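How I compare two hand-held grippers on cloth without fooling myself

I've been meaning to write this up for a while. Every few months someone emails me asking which hand-held gripper they should get for collecting fabric demos, and my answer is always the same: borrow two and run them against each other for an afternoon. So this is how I run that afternoon. My two were the Trendau and the Hegyi, both with the wide-angle camera on top, but the steps work for any pair.

What you need

Both grippers, charged. One microfiber cloth (the thick loopy car-wash kind). A table you can walk up to from three sides. A printed marker tag on a stand if your tracking software wants one – mine is Fevunix and it's a lot happier with one in view. And a spreadsheet, or a notebook if you're like me and always end up with a notebook.

Use the same cloth for both grippers! I made this mistake the first time. I had one that had been through the laundry and one fresh out of the pack, and I spent a whole morning being impressed by a gripper that simply got the easier cloth.

Step 1: Set the opening

Open each gripper all the way and check that the software reads fully open. Then close it on nothing and check again. The Hegyi I had was reading a little bit closed when it was wide open, so I redid its calibration before I recorded anything. If you skip this, your grasp widths will be garbage and you won't notice until you try to train on them.

Step 2: Lock the camera settings

Turn off auto exposure. Ceiling lights are murder on a fisheye lens, and every time you tilt the gripper up the picture goes dark and the cloth turns into a blob. I set exposure by hand with the cloth in the fingers and leave it there for both grippers. Frame rate the same on both, too. Whatever yours will both do.

Step 3: Pick your grasps

I do 4 kinds and stick to them:

Pinch from flat. Cloth spread out on the table, pick it up by the middle.
Corner. Same start, but you have to get a corner and only a corner.
Edge slide. Pinch an edge and run along it to the next corner.
Bunch. Drop the cloth in a heap and grab whatever's on top.

The bunch grasp is the one people leave out, I guess it looks too easy. Please do it anyway. It's where the camera view suffers the most, and that's half of what you're comparing.

Step 4: Run them in blocks

I do 100 grasps per gripper, split evenly over the four kinds, and I swap grippers after every block. Your hands get better as the day goes on (mine do, anyway), so if you do all of one and then all of the other, the second one wins. Call each grasp out loud as a hold, a slip or a miss and write it down right then. Don't plan to go back and score it from the video. You won't.

Lift to the same height every time. I use a strip of tape on the wall. Hold for a slow count, then let go.

Step 5: Look at what the camera got

Now go through the recordings and pull stills from the bunch grasps. What I want to know is how much of the view the cloth eats up. With a bulky grab, the fabric piles up right in front of the lens and you lose a good part of whatever is behind it.

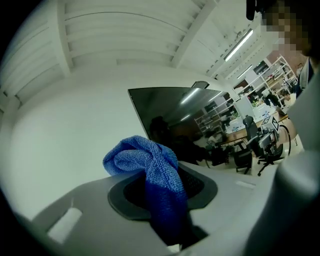
Page last changed: 28 May 2024

In that one the blue cloth is heaped up over the front of the gripper and covers part of the monitor behind it, but the marker tag over by the office chairs still shows, and so does plenty of ceiling and shelving. I'd call that a usable view. If the cloth had hidden the tag too, I'd put a V next to it in my notes, and when a gripper collects a lot of Vs I start thinking about a higher camera mount.

Step 6: Add it up

Holds per kind of grasp, then Vs. Keep the four kinds separate – one big total hides everything interesting. My Trendau was better on corners, the Hegyi was better on the edge slide, and they tied on bunches. I kept the Trendau because I do a lot of folding.

If tracking drops out

Check for blank walls first. Plain white wall plus plain white ceiling gives the tracker very little to hang on to, so turn your table until there's a shelf or some other clutter in the background.

Next on my list is the Dinon, once I can get hold of one with the softer fingertips.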